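4. Setup sheets as found

4.1 Source material

The sheets came from two places. Rukby, a job shop in Istlow that cuts mostly aluminum housings and the occasional stainless bracket, let us copy its entire binder shelf, a privilege it described as a chance to get the shelf dusted. Herrero, a larger firm doing hydraulic manifolds on horizontal machining centers, exported its sheets from Flustel, the document system it had adopted in the belief that paper was the problem. We collected over 1,000 sheets between the two. After removing duplicates, blank forms, and one birthday card filed under fixtures, 766 remained, and all the results in this section refer to those.

A setup sheet, for our purposes, is any document that tells a machinist how to get a part onto a machine and what to have in the tool changer when the program starts. It should give the work offset and where it is picked up, the workholding, the stock size, the tool list with stickout, and the program number and revision. Every shop we spoke to agreed on this list within a minute. Their sheets did not agree on it at all.

The two collections differ in ways that matter for what follows. Rukby's sheets are handwritten or typed into a form whose original file was lost several computers ago, so that each blank is now a photocopy of a photocopy, with the box for jaw height faded to a rumor. Herrero's are generated from the CAM file and are beautifully printed. A generated sheet is always complete in the sense that every box has something in it. We found the phrase "SEE NOTES" in the notes box often enough to give it its own code.

4.2 Coding the sheets

Both authors of the coding scheme, Esteban and Fashola, read the sheets separately and marked each field as present, absent, or present and contradicted elsewhere on the same sheet. The third category was added in May, when it became clear that two would be optimistic. A typical case gives the Z zero as the top of finished stock in the header and the top of the parallels in the sketch. Both cannot be true unless the part has no thickness, and the customer is usually particular about that.

Disagreements between readers were settled by talking. Most were over handwriting. Fashola had spent his early working life on a shop floor and could tell a seven from a one by the mood of the writer; Esteban had been trained in document analysis and was less willing to take mood as evidence. Where they could not settle a reading, the field was marked absent, on the view that a number two rested readers cannot agree on is of limited help to someone standing at a control with coolant on his glasses.

Changes made by hand were coded on their own. We recorded whether the change was initialed, whether the old value was still legible, and whether the change had also been made in the program. The last of these required going back to the stored code, and for Rukby this meant going back to the stored code on the machine itself, through a control that displays a handful of lines at a time and beeps when hurried.
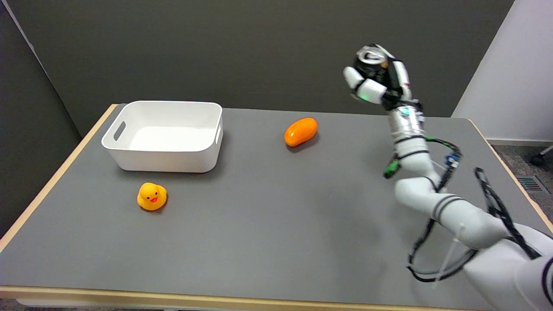
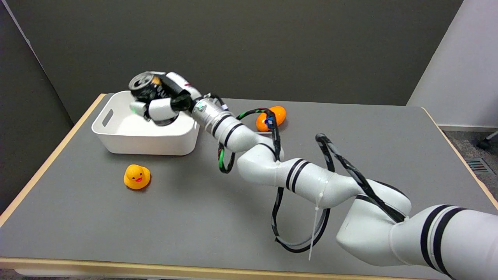 Figure 3. White arm with a dark can in its grip, gray-topped table.

4.3 What was missing

The field most often absent was tool stickout. Diameter, flute count and holder type were nearly always given, sometimes twice, but how far the tool should hang out of the holder was left to the judgment of whoever was holding it. Machinists at both firms told us that this was fine, everyone knows to keep it as short as you can. The same machinists, asked later and in a different mood, supplied most of our examples of holders meeting clamps.

Second came the pickup point for the work offset. Here the two collections parted company. Rukby's handwritten sheets usually included a sketch, and a sketch with an X through one corner turned out to be very hard to misread, even when the part beside it looked like a potato. Herrero's generated sheets gave the offset number and a rendered view of the part floating in clean gray space, with no vise, no jaws and no sign that gravity had been consulted. The origin was marked by three small arrows, and in many of the views the arrows were inside the part. A spindle probe can be sent to find a great many features, but the middle of a solid block is beyond it.

Jaw information was third. We had expected soft jaws to be poorly recorded and they were. A sheet would say "use soft jaws," and the jaws would be in a drawer with others of their kind, stamped with a part number that had since been changed by the customer. One set at Rukby was labeled "the good ones." We were able to match it to a sheet, which asked for them by that name.

4.4 What was written in afterward

Hand corrections were the best part of the record and we came to look forward to them. On the Rukby sheets they were mostly feed overrides and warnings, and the warnings were excellent. "Drill wanders, spot it first." "Do not believe the stock size." "Clamp 2 LAST," underlined hard enough to tear the paper. None of this had been asked for by the form, and there was no space for it, so it ran up the margins and around the corner.

Herrero's sheets had hardly any corrections, and for a while we took this as a point in favor of Flustel. We then visited the machines. Changes were being written on masking tape and stuck to the control cabinet, or in the lid of a toolbox, or kept in the head of the second-shift lead, a storage medium with fast retrieval and no backup. The system did allow comments. A comment had to be opened as a change request, assigned a category from a drop-down list, and approved by an engineer who worked days. The tape required a pen.

We do not offer this as an argument for binders. When a Rukby correction was made on the sheet, it was carried into the program only some of the time, and the next person to run the job was expected to notice both the sheet and the difference. Several sheets carried the same feed correction from two writers, the second adding "still." The electronic system was at least consistent with itself. Its sheets matched its programs almost perfectly, and both were wrong together, in the same typeface.

4.5 Limits of the sample

Two shops are two shops. Both cut prismatic parts on vertical or horizontal mills, and a shop full of lathes or Swiss machines may keep its secrets in other places. We saw only sheets that had survived, so a sheet bad enough to be thrown across the room and lost is missing from our data, as is any sheet so useful that somebody took it home. Rukby's shelf also had a gap of one binder, between castings and repeat work. We asked about it and were told that it was out on a job. It was still out on that job when we finished coding.

The absence codes say whether a field was filled in and nothing about whether the value would have produced a good part. Checking that would have meant running the jobs from the sheets alone, with a machinist who had never seen them. Both firms were asked. Herrero is considering it. Rukby wanted to know who would be paying for the cutters.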